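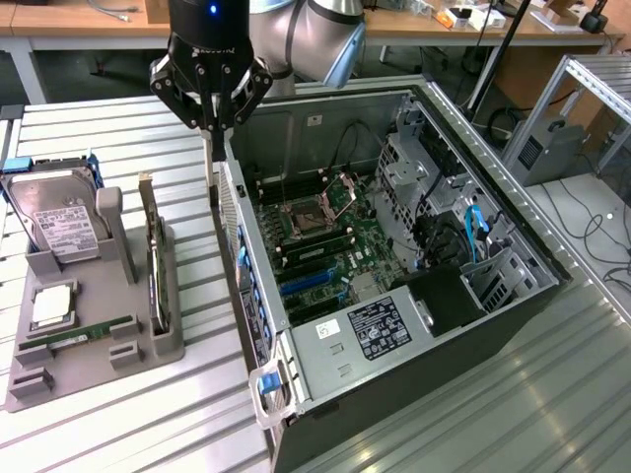 Cell 2 this morning, gripper parked over the corner of the tower. Tray on the left with the drive, the card, the CPU and the RAM stick.

ok thread time. May 24, 2022, day one of putting this cell back in shape after it started missing picks. Going to post as I go so I have notes for myself later. Typos are free

Background for people who just followed: the cell takes office desktops and works on the insides. Pull parts, put parts back, log it. Tower goes on its side on the slatted table, parts go in the printed tray. That's the whole job

We call the cell Mamow. Don't ask, it was on the first purchase order and it stuck

Problem as of last week: CPU picks off the tray were fine, CPU placement was drifting. RAM picks were getting worse thru the day. Card was ok. Drive was ok unless the tray had been swapped

So three different things or one thing wearing three hats. My money was on one thing

Step 1, always, before touching any offsets: wipe the fingers. Alcohol, lint free cloth, both pads, inside faces. Then wipe again. I have lost an entire afternoon to finger grease before and I'm not doing it again

Step 2: check the fingers are parallel. Close on a gauge block, look at the gap from the front with a flashlight behind. Left finger had a hair of toe-in. Loosened, squared, retorqued

Step 3: tool center point. Seven touches on the pointer, different wrist angle each time. The controller gives you a spread at the end. Wrote it on tape on the side of the controller like an animal

Spread was bad. Reran it. Still bad. So now I trust nothing downstream of the wrist

Pulled the gripper. Four screws, keep the connector supported, do NOT let it hang off the cable

Found it I think. One dowel pin between the gripper and the adapter plate was sitting proud. Plate never seated flat. That's your tilt right there

New pin from the Flomasley drawer (labeled drawer, wonderful drawer). Cleaned both faces, seated it, tightened in a cross pattern, went round twice

Redid the seven touches. Spread dropped right down. Good. Coffee

While I'm drinking this - someone asked why the fixture is printed and not milled. We change it constantly. New tower model comes in, drive has different rails, somebody wants the card holder over to the right, whatever. Print it overnight, bolt it down in the morning

Downside: printed slots wear. The RAM clip blocks especially. The stick sits between two of them and after enough cycles it gets a little wiggle, and the gripper closes on a stick that's not where it was yesterday

So that was my "worse thru the day" thing. Tilt made the fingers push sideways on the stick, blocks were already tired, stick walks. Replaced both blocks. 11 minutes including finding the right hex key

Note to self: hex key lives ON the magnet strip. not in the drawer. not in my pocket

Tray registration next. Tray locates on two pins under it, and I check it by driving the closed fingers down to three marks. If all three are on, leave it alone. If one is off, it's not flat, go look for crumbs underneath

There was a crumb. Bit of support material from the last print. Tiny. That was the whole "drive misses after a tray swap" mystery

Standing drive is the tallest thing in the tray btw so it gets its own approach. Straight down, slow, no sweeping in from the side. Same idea for the card in the narrow holder. You come in sideways once and you're reprinting a holder

Now the tower side. Tower gets pushed against two stops and that's it for position. No clamp. I know. Clamp is coming, Plekosix quoted it for June

Until then rule is: after anybody leans on the table, re-find the tower. We touch off the case in a couple of spots and shift the whole job by whatever comes back. Takes no time. Skipping it takes lots of time

Checks inside the case before I let it run on its own:
- side panel off and well away from the arm
- CPU bracket flipped all the way open, not half
- cables dressed out of the path
- screws counted out of the case. not "probably fine". out

The bracket one is me being burned. Half open it looks fine from where you stand, then the CPU comes down and lands on metal. The routine stops on force so nothing broke, but my heart did

Force limits: left alone today. Very tempting to bump them up when placement gets fussy. If you need more push to seat a part you're probably crooked, go back to the pin and the plate

First dry run, 7 cycles with nothing in the fingers, slow. Just watching clearances around the drive cage. That corner is tight, fingers spread wide want to say hello to it. Narrowed the opening on that one move

Which btw is a setting I'd forgotten existed. Opening width per move instead of one for the whole job. Go look, your controller might have it too

Second run with a dead CPU. Nice. Third run with the dead CPU rotated wrong on purpose to see if the check catches it. Caught it, stopped, light changed, everybody happy

RAM run. Pick is clean with the new blocks. Placement into the slot still has one little click of hesitation that I don't love. Sits down though. Watching it

Ok left it going over lunch on the test board. 62 picks, 62 good. Before the pin it couldn't get through a morning without me walking over

Someone in replies wants the maintenance schedule so here it is, copied off the Kiss sheet (keep it simple, yes the cell sheet is called that, yes it's laminated):

every shift - wipe fingers, wipe tray, look under tray
every 300 cycles - RAM blocks, swap if there's wiggle
any time the gripper comes off - seven touches, no exceptions
any bump to table or tower - re-find tower
any new print - deburr it, then deburr it again

Adding one today: pins. Check the dowels are flush before the plate goes on. Run a fingernail across. Should of been on there from the start

Also adding cable check at the wrist. Found a spot where the jacket is getting shiny from rubbing. Not thru, but shiny. Moved the tie down one and gave it more slack. Will look again at the end of the week

Q from replies: why not vision for all of it. We have it for some stuff. For tray parts the position is known if the tray is right, so I'd rather keep the tray right. Cheaper and I can fix it with a rag

Q from replies: does it do the power supply. No. Heavy, screws at the back, wrong gripper. Human job for now

Q from replies: can you share the tray file. Need to ask. Current one has three versions of the card holder stacked in the same model and is embarrasing

Afternoon batch running. Two towers done, third on the table. RAM hesitation still there, going to try slowing the last bit of the move before I go blaming the blocks again

Slowed it. Click's gone. Saved the job under a new name, backed up the old one, wrote the date on the tape. Going to go put the hex key back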